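Section 4: Fitting and Replacing the Paper Towel Roll

This section applies to all bench stations supplied under the Rokine fit-out. It should be read before the first roll is fitted, and again whenever the type of roll is changed. Questions may be directed to Fouzia Ghauri, Facilities, Mostier.

4.1 Before you begin

1. Wash and dry your hands.
2. Clear the bench to a distance of 300 mm on each side of the roll position.
3. Wipe down any metal fittings near the roll with a soft cloth. Do not use abrasive pads or scouring powder on polished surfaces.
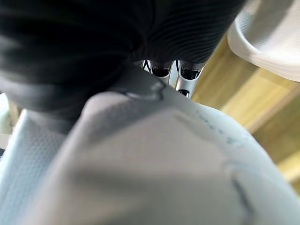
4. Allow the fittings to dry fully. Moisture left on the metal will be taken up by the paper, and the inner layers may then stick together.

Caution: Do not spray cleaning product directly at the fittings while a roll is in place. Apply the product to the cloth, away from the bench.

4.2 Fitting the roll

1. Remove the outer wrap and discard it in the soft plastics bin.
2. Check the rolled edge for crushing or tears. A roll with light denting may still be used - turn it so that the damaged end faces down.
3. Set the roll in position and release the first sheet by hand. If the leading edge is glued, discard the first 2 sheets.
4. Pull one sheet across the roll and tear along the perforations. The sheet should come away cleanly.

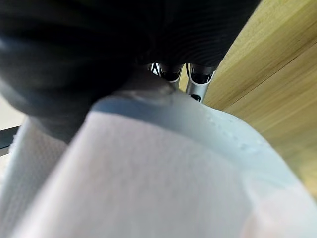
Figure 4-2. Paper towel roll with embossed surface.

Note: Embossed and plain rolls may be used interchangeably. Do not fit coloured or scented rolls at stations where food is prepared.

4.3 Storage of spare rolls

Keep spare rolls in their original wrap, off the floor and away from sinks. No more than 20 rolls are to be held in any one cupboard. Further stock is ordered through Jaime Matos on form 17.

Section last revised 23 Jan 2025.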